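Musculoskeletal Care, Session 5: The stiff lower back
Handout for the Thursday group, Borurthorpe

Welcome back! Last week was all neck, and you asked such good questions that we ran out of time for the rib joints. We'll pick those up in June. Tonight it's the lower back, my favourite part of the whole course, so bring your energy (and loose trousers, please, we'll be on the mats by half past seven).

1. What we mean by "stiff"

Patients use the word for all sorts of things. One person means pain on bending, another means a dull ache after driving, and a third has no pain at all but can't reach their socks. Ask before you touch! A good opening is "What can't you do at the moment that you'd like to do?" It gets you a real activity to work towards, and you can test it again at the end of the visit.

Remember the joints involved. The lumbar spine has five vertebrae, and most of the bending forwards and backwards happens low down, at L4/L5 and L5/S1. Rotation is small at every level here. When somebody twists to look behind them, the hips and the upper back are doing most of the work, so look there too.

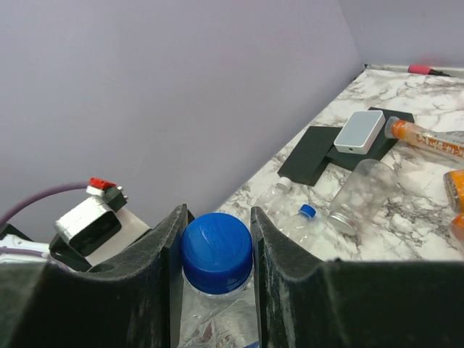 Joscha Ruppert asked whether that means we should leave rotation out of the lumbar assessment altogether, as he finds it hard to feel anything useful there.

Lovely question, and no, keep it in. You're looking for a difference between left and right, and for whether the movement brings on the familiar pain. Seat the patient, arms crossed over the chest, so the pelvis stays put. Write down what they tell you as well as what you feel.

2. Case for discussion: Mr D.

Age 63, retired joiner, keen allotment gardener. Stiff each morning for 29 days, easing once he's up and moving. No leg pain, no numbness, bladder and bowels normal, sleeping well, weight steady. In pairs, decide:
- which movements you would test first
- what would make you send him to his GP the same day
- what you would give him to do at home

Have the red flag sheet from Session 1 beside you. New numbness around the saddle area or a change in bladder control means urgent referral, every time, however cheerful the patient seems.
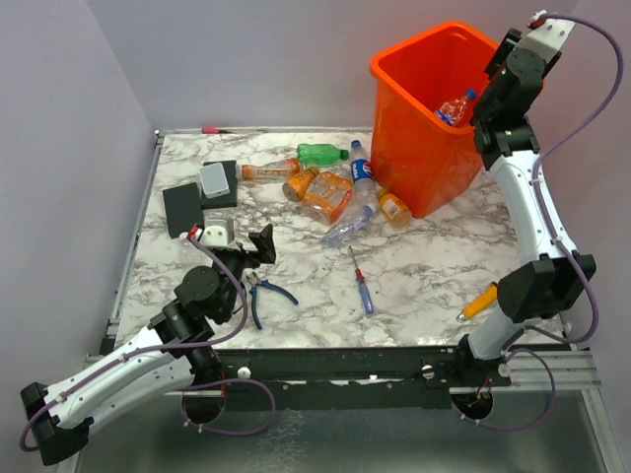

Session 5, bottle and bin.

3. Home exercises

Start small! Knee rolls, pelvic tilts and a gentle cat stretch are plenty for a first visit. Two exercises done daily beat a printed sheet of twelve that lives under a fridge magnet. Show them, watch the patient do them, then correct one thing only.

Reading before next time: Wendt, course reader, page 83 onwards. The hip section is short and really clear.

Uwe Wendt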